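Print this page
E-mail this page

Speaker notes: Arms on the sorting bench, and what it does to the job
Carter Sutherland, Cukwood

OPEN
Thank Ottó Hegyi for the invite. Say who I am, fast. Not selling anything. Talk is about people on the shift, arms second. 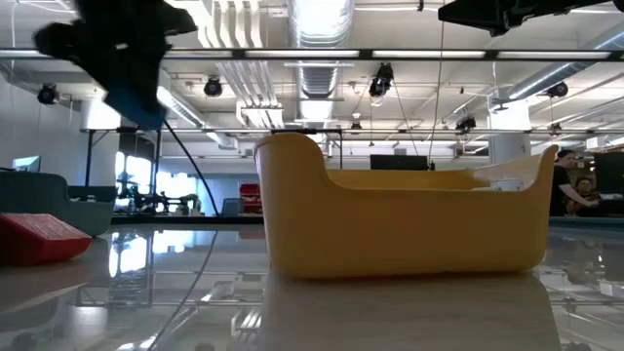

Yellow bin on the bench, arm overhead.

1. What changed
Old job: pick, drop, pick, drop. 1,000 blocks a shift by hand. Sore wrists. Now 3 people mind the benches, more sitting, more screen. Some like it. Some realy don't, say so plainly.

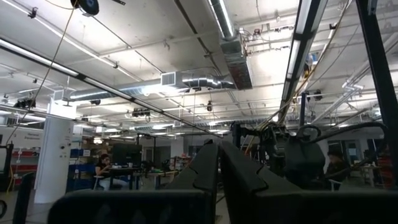 Pay came up in week one. Should of come up before. We moved everybody to the Stasley grade in May, same rate for all. Pause here, let them write it down.

2. Training
40 hours each, paid, on shift. Start with small cubes, one arm, slow speed. Then both arms. Old hands teach, they know what a bad pick looks like

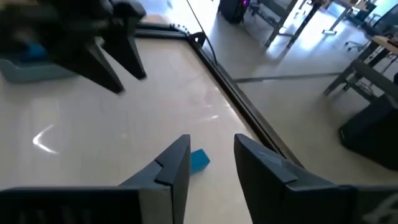
3. What people miss
Talking. Used to stand shoulder to shoulder. Moved the break to 10 so it overlaps, helped a bit. Mention the Grillero visit if time. Skip Wong slide.

QUESTIONS I'LL GET

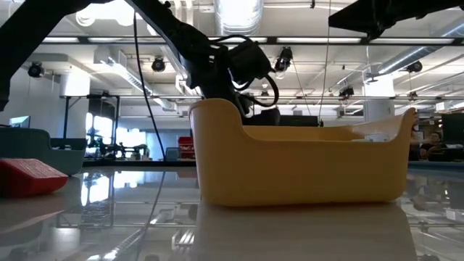 Did anybody lose their job?
Nobody was let go. Two moved to packing, their choice, and one came back.

Leave sign-up sheet by the door.

Print this page | E-mail this page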